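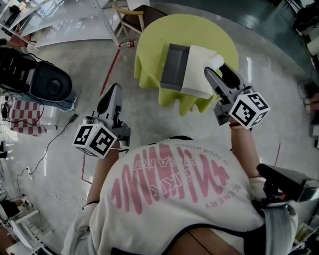 Brenoter 手持示教夹爪（双臂套装）

产品编号：BR-795
系列：Ralard 示教采集
状态：可订，交付周期 3 周

产品概述

Brenoter 用于双臂操作任务的人工示教。操作者左右手各持一只夹爪，直接在真实工位上完成动作，系统记录两手的位姿、开合量和腕部画面，导出后可作为模仿学习的训练数据。示教过程不需要机器人本体在场，换任务时只需重新布置桌面物品。

与主从遥操作相比，手持方式的动作节奏更接近人手，适合开合盒盖、取放小件、整理桌面这类任务。需要大力矩或长时间保持姿态的任务，建议选用同系列的 Gernach 遥操作台。 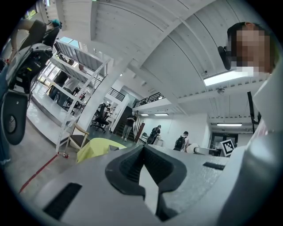 阅读时间：约 3 分钟

结构与定位

夹爪外壳为灰色，指端装黑色防滑垫，垫面中部有 V 形槽，槽内侧带细纹，夹持圆柱形物体时不易滚动。指垫属于易耗件，可单独订购。

每只夹爪的底座上固定一个白色标记方块，各面印有黑色方形图案，供头部相机识别。方块表面请勿贴标签或覆膜，脏污时用干布擦拭。标记被手臂或桌沿短时遮挡时，由内置惯性单元补足位姿；遮挡超过 5 秒，该段数据会在导出时标为“待复核”。

主要参数

单只重量：795 克（不含线缆）
连续记录时间：3 小时
开机预热：20 秒
数据接口：USB-C
标记方块：每只夹爪 1 个
配套软件：Rusu 采集端

标准配置

左手夹爪、右手夹爪各 1 只
标记方块 2 个（出厂已安装并标定）
备用指垫 3 对
头部相机支架及背带
连接线缆一套
标定板 1 块

示教流程

1. 将标定板立在固定位置，打开 Rusu 采集端，完成一次空间标定。
2. 双手持夹爪，在头部相机视野内停留，等待软件显示两侧标记均已识别。
3. 按下右手侧键开始记录，完成动作后再按一次结束。
4. 在软件中回放，删除掉落、误触或中途停顿的片段。
5. 导出数据。每个任务建议至少录制 20 条有效示教，物品的初始位置应有变化。

场地要求

桌面四周应留出转身和走动的空间，地面线缆靠边固定。室内照明保持稳定，避免强光直射标记方块。光滑地面反光较强时，可调整灯位或降低相机曝光。软件允许背景中有人员走动，但其他标定板不应进入视野。

常见问题

可以只买单手夹爪吗？
可以，左右手分开供货，单手套装不含第二个标记方块，备用指垫为 3 对不变。

更换指垫后需要重新标定吗？
需要重做开合量标定，在软件的“设备”页中操作。空间标定不受影响。

数据能否用于其他型号的机器人？
导出文件记录的是夹爪末端位姿，使用前须按目标机器人的末端尺寸做一次换算。换算模板随 Rusu 采集端安装。

相关产品

Gernach 主从遥操作台
Ralard 指垫更换包
Ralard 标定板（大号）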